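The Nine O'Clock Table

Kyu-ri Seo had run a canteen kitchen for most of her life, and when Dimemora asked her to come and judge whether their machine could clear up after breakfast, she said yes for the fee and the train fare. She did not expect to be impressed. She had been promised a tireless pair of hands once before, by a man selling a potato peeler.

Ha-neul Kwak met her at the door with a visitor's badge and a cup of tea.

"It's called Pusten," he said. "The arm, I mean. It learned from a lot of examples. One thousand, one hundred and twenty-four clear-ups, before we let it near a table by itself."

"My nephew learned from three," said Kyu-ri. "And he's lazy."

Ha-neul laughed, a bit late. He took her through to the room where the arm hung over its white table, and she put her bag on a chair and kept her coat on.

"Is that real fruit?"

"Toy. It doesn't bruise."

"Mine did. That was half the job."

He pressed something on his laptop and the arm began to move. It went out a little way, stopped, came back, and went out again by a slightly different road. Kyu-ri drank her tea. She thought of the morning rush at Bae, the old works canteen, with the trays coming through the hatch and somebody always shouting about forks. You picked up a plate there with your eyes on the next one. If you had stopped to look at it for as long as this thing was looking, you'd have been buried.

"What's it doing now?" she asked.

"Deciding."

"Deciding what?"

"Where to take hold."

She finished the tea and looked for somewhere to put the cup that wasn't the table.

"Suppose there's jam on it," she said. "Suppose a child has stuck the spoon to the plate."

"We haven't done jam."

"Gravy?"

"We've a man at Grurkovis who's very keen on liquids," said Ha-neul. "November, he thinks."

She took out the form they had posted to her. It had twenty-seven boxes, and most of them asked her to choose a number between one and nine for things like smoothness and confidence. There was no box for whether the washing-up got done. She wrote that in the margin and underlined it.

"You could be kind about the speed," Ha-neul said, watching her pen. "It'll get quicker."

"I'm sure it will. Who puts it all back when it goes wrong?"

"I do."

"Every time?"

"Well, yes."

"Then you're the one doing the clearing up," said Kyu-ri, and wrote that down too. She pulled her chair nearer and told him to start it again from the beginning. 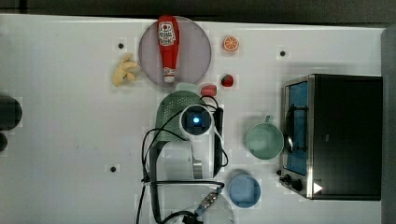
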